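Chapter 7
Learning from Simulated Rooms

A robot that is trained in one room tends to work in one room. This chapter is concerned with a method for getting around that limit by training in many rendered rooms, each with its own walls, floor, furniture and clutter.

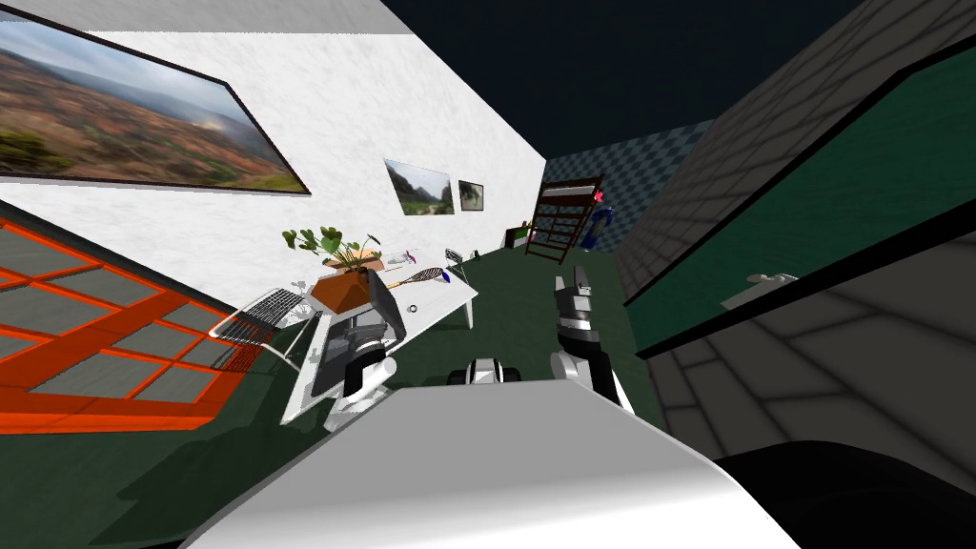 7.1 Why the rooms are varied

The method was developed on the Handano simulator. Each training episode begins with a new room. Wall and floor surfaces are drawn at random, and so are the pictures on the walls and the objects on the desk. A potted plant may share a desktop with a tennis racket. The robot keeps the same body and the same two arms throughout.

The camera angle is also changed between episodes, often by a large amount. A policy that has only seen level views does poorly when the head of the robot tips.

The Draltinetti set, used in the exercises, holds 3,113 rooms. Of these, 2,546 are for training and 394 for testing. The rest are kept for tuning and should not be used in reported results.

7.2 What you will need

You should have read Chapter 4 on rendering and the part of Chapter 6 that deals with the Moser loss. Training runs in this chapter are 3,000 episodes long unless the text says otherwise. Section 7.3 starts with the simplest case, a fixed desk and one moving arm.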